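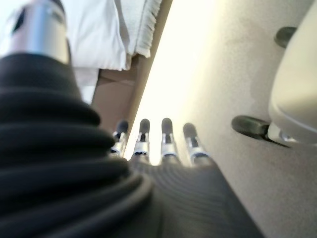
p. 18

ok thread time. people keep asking how we write the safety and care rules for hands at Westier so here goes, typing this on my lunch break, sorry in advance

1/ context for new folks. I'm Iddrisu Ofori, I do the shop rules for our home-help arms. folding, wiping down, putting stuff away. the rule book is called Sutcliffe, after the street the first shop was on. no deeper meaning

2/ page 18 is the wrist and fingers page. most argued over page in the whole thing. also the one with the most coffee on it

3/ look at the black ribbed sleeve on the left. that's the bellows. everybody stares at the fingers and the sleeve is what sends you home early

4/ rule 18.1: bellows get checked before power, by eye AND by thumb. run your thumb down every fold. power off, arm parked, tag on. you're feeling for grit, thin spots, a split starting in the valley between two ribs

5/ the valleys are dark and you will not see a split in there with ceiling lights. use a flashlight. held low, from the side. not your phone, you'll drop your phone

6/ no silicone spray on the sleeve. no "just a little" silicone spray. Prallow let people do this for a whole winter and their sleeves came back sticky as flypaper

7/ soap and water, damp cloth, dry it, done

8/ rule 18.2: fingers. the joint pieces are the silver bits just under the dark tips. little screws or slots on them. we mark ours with a paint pen across the edge so if one turns you see the line break. takes five minutes. redo the mark every time you touch it

9/ do NOT snug one up "while you're there." if the line is broken you stop, write it down, and the hand goes to the bench. a finger that got tightened by feel is a finger no one can vouch for

10/ someone asked why not threadlocker on everything. bc then you can't service it. next

11/ rule 18.3, gaps. you should see light between the fingers with the hand open. two of them touching at rest = something's bent or the zero is off. either way, not a work day for that hand

12/ rule 18.4 is cloth and I will be annoying about it

13/ see the white towel up top with the fringe. fringe is the worst thing in the house for a hand like this. worse than water imo. loose threads find a joint gap, wrap, and then the motor just keeps winding it in

14/ so: fringed, frayed or unhemmed cloth counts as class B in Sutcliffe. class B means slow speed, low grip, a person within reach of the stop. yes even for one towel. yes even if you've done it a hundered times

15/ class A is hemmed, flat, nothing dangling. class C is knit, lace, anything with loops. C is a no. not slow. no

16/ and after any class B job you open the hand and look between the fingers for threads. tweezers only. don't pull with the joint powered, I can't believe I have to write that but I had to write that

17/ rule 18.5, hard stuff at the edge of the work space. thing on the far right, white body, dark knob sticking out toward the fingers. knobs, handles, brackets, feet, anything that pokes INTO the space gets treated as closer than it looks

18/ a wrist camera view squashes distance. new operators read a gap off the screen and they're wrong nearly every time. so we don't allow calling clearance off the wrist view alone. second view or walk over and look with your face

19/ keep-out zone goes around the tip of the thing that pokes out, not around the body. Tristen's old sheet had it around the body. we copied that sheet. we paid for a lot of fingertips

20/ numbers bc you'll ask. we logged 1,264 hand checks under the old page. 68 ended with the hand pulled. biggest bucket was thread in a joint. second was sleeve wear. bent fingers way down the list, which suprised me

21/ before the log, everybody in the shop would've told you bent fingers. me included, loudly

22/ bright surfaces. pale counter, strong light, the middle washes out nearly white on camera. rule 18.6 says if you can't see texture on the surface right past the fingertips you turn the lights down or move the job. white cloth on a white-out surface is asking for a bad grab

23/ cheap fix is a gray mat. we buy the ones for cutting boards

24/ palm ridges. wipe ALONG the ridges, not across. going across just packs lint into them. small rule, it's 18.7, people roll their eyes, their palms are full of lint

25/ who can sign the page: the person who did the check. not the shift lead for them. one name, one hand, one check. if you didn't touch it you don't sign it

26/ who can overrule it: no one on shift. you can fight me about the rule in January when we open the book up again. you can't fight me about it at 4:40 with a job waiting

27/ q from dms: does this go for two-finger grippers too. 18.1 and 18.4 yes. 18.3 no obviously. 18.2 depends on your screws

28/ q: can we use the page at our place. yes take it, change the numbers to fit your hand, and please keep the cloth classes the same so when people switch shops they don't have to relearn A B C

29/ q: gloves for the thumb check? thin ones ok. thick ones you feel nothing

30/ q: how often do you swap the sleeve if it passes every time. we go by the maker's hours and don't stretch it. passing the thumb test doesn't buy you extra hours

31/ oh and the tag. put the tag on the plug, not the arm. tags on the arm get caught in the bellows. learned that one the week we brought tags in

32/ ok lunch is over. page 19 is charging and cables, will do that one if there's intrest. send me your thread-in-joint photos meanwhile, I'm collecting them for the training binder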